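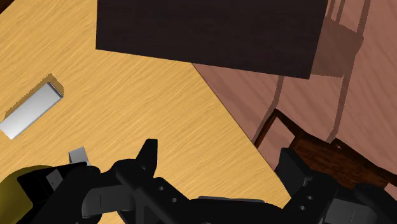
Paltton is a small furniture workshop, started by Radymyr Derkach in a garage of 80 square feet. At the beginning we repaired old chairs for neighbors, and step by step people asked us for new tables also. Today most of our orders are tables. Many customers like a light wooden top in a warm golden yellow tone, with thin darker streaks of grain that go diagonally over the surface. We can do this, and we can do darker tones too, please ask for samples.

Our team is now seven persons. Last year we made 1362 pieces, and in March we moved to a bigger hall on Hordiienko Street, where visitors are welcome until 5 p.m.

The Plamora line is our own design. It comes in four sizes and you can order it with or without a drawer. We deliver in the city ourselves, and for longer distances we will send you a price before you decide.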